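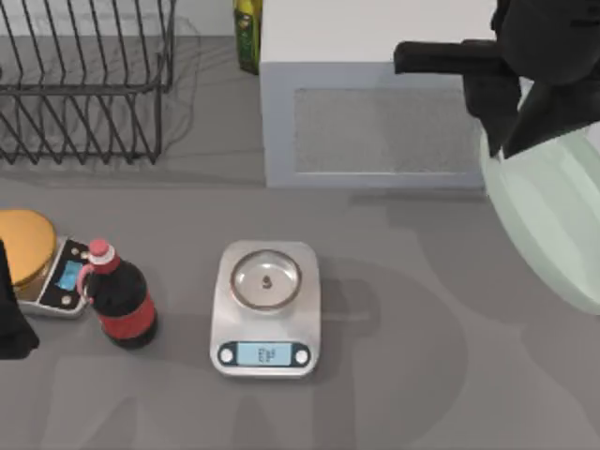
Simulated kitchen counter with both grippers, the two scales and the dish rack.

The builder of the two-armed kitchen bench known in the Stunmont shared workshop as Bolidham spends more evenings in the simulator than at the hardware. The physical arms are bolted to a steel table at the back of the shop. The simulated ones run on a secondhand workstation under the same table, and every routine has to pass there before it is loaded on the real controllers.

"I broke a wrist joint in August by skipping that step," the builder said. "The replacement took longer to arrive than the whole counter took to model."

The counter is plain gray, with a white box-shaped appliance along the back, a wire dish rack in the corner and two digital scales of different sizes in front. The larger scale has a round steel bowl set into its top. A cola bottle stands next to the smaller one. The right gripper is at a pale green glass pitcher, which is off the counter.

Glass is the object class that has taken the most work. The real pitcher weighs 875 grams empty, and the first version of the model had it at 594, a figure copied from the wrong line of a spreadsheet. "The arm was tuned for the light one. On the bench it sagged at full reach and I blamed the gearbox for two weeks."

The arms are a home design with printed covers over aluminum links. The joint motors are Baumgartner surplus units, bought as a lot and sorted by backlash. The motion planner is Altano, a package the builder wrote and still maintains alone. It treats the two arms as one system with a shared collision map, which costs planning time but removes the need for a separate rule about which arm yields.

"People ask why I don't just give each arm its own half of the counter. You can, and it works until you want a handover. Then the boundary is exactly where you need both hands."

Planning time for a single reach is now some 57 milliseconds on the workstation, with the dish rack left out of the collision map. Putting the rack back in is a different matter. Modeled rod by rod, it came to 972 collision shapes, more than everything else on the counter combined. The builder tried wrapping the rack in one solid box. Planning was fast again, but a solid box has no slots, so no plate could be placed.

The current version is a compromise. The back wires are merged into a single thin wall, the front posts stay as separate cylinders, and the looped dividers are cut down to short straight segments. The visual model keeps all the curves. The utensil holder on the left end is a separate part with its own open-top shape, so a spoon can be dropped into it.

"The picture and the physics don't match, and they don't have to," the builder said. "The camera needs to see the real rack. The planner needs to know where it can't go – that's a much simpler object."

Shadows are left soft on purpose. An earlier lighting setup threw hard black lines from the rack onto the counter, and the edge detector picked them up as extra rods. Softening the light fixed most of the false hits in simulation. On the real table the same fix was a sheet of diffuser film over the lamp. 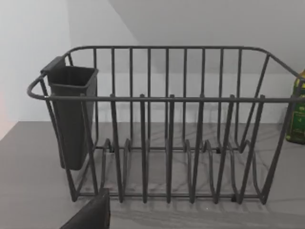
Next on the bench

Plate loading comes first. The plates are modeled, and the builder wants clean placement in every slot before moving to the real rack. Pouring from the pitcher onto a scale will wait for a fluid model that runs at a usable speed.

The printed finger covers are also due for a revision. The present ones are too blocky to fit between adjacent plates, and a narrower pair is drawn but not printed.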